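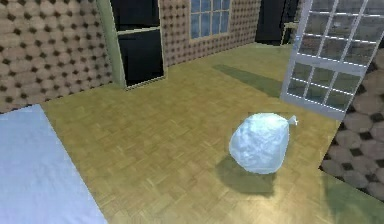

Chapter 4
Planning Around Things That Squash

Most planners you will meet in this book start from a comfortable belief: an object has a shape, and the shape stays put. You load a mesh, wrap it in a collision box, and search for a path. It works beautifully for mugs and blocks! Now try it with a tied plastic bag sitting on a parquet floor, lumpy at the sides, with one small twisted knot sticking out near the top. Where would you grasp it? The knot is tempting (it's narrow, and it stands clear of the floor), but what happens to the rest of the bag once the knot starts to move? A rigid model has no answer, and that's exactly why I love starting the chapter with this problem.

We'll do all of our work in Vusell, the simulator you set up in Chapter 2, using the Predcombe room. If you skipped the setup, go back and do it now, and check that the physics step is running at 300 updates per second. Slower settings make thin plastic pass straight through the floor, and you'll spend an evening hunting for a bug in your planner that was never there.
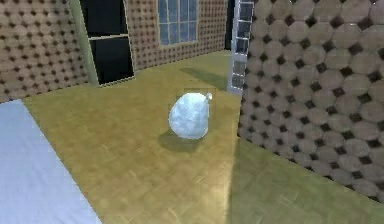 The planner itself comes in two layers. The upper layer, Hamdy, picks a grasp point and a rough direction of travel. It knows very little about plastic, and it's fast. The lower layer takes that suggestion and tries it out on a soft model of the bag, a net of up to 2,000 small masses joined by springs, then reports back how badly things sagged. Hamdy reads the report and picks again. You'll be amazed how far this simple back-and-forth can take you.

Section 4.1 builds the spring model. Section 4.2 writes the scoring function, and Section 4.3 connects the two layers with Tradent, our message library. Keep your Chapter 3 code handy, as we reuse its path search with only one change.

Before you read on, try this warm-up. Load the room, start the old rigid planner, and run it 80 times from different start poses. Save the logs. You'll want them again in Section 4.2, when we ask what a "good" lift should score.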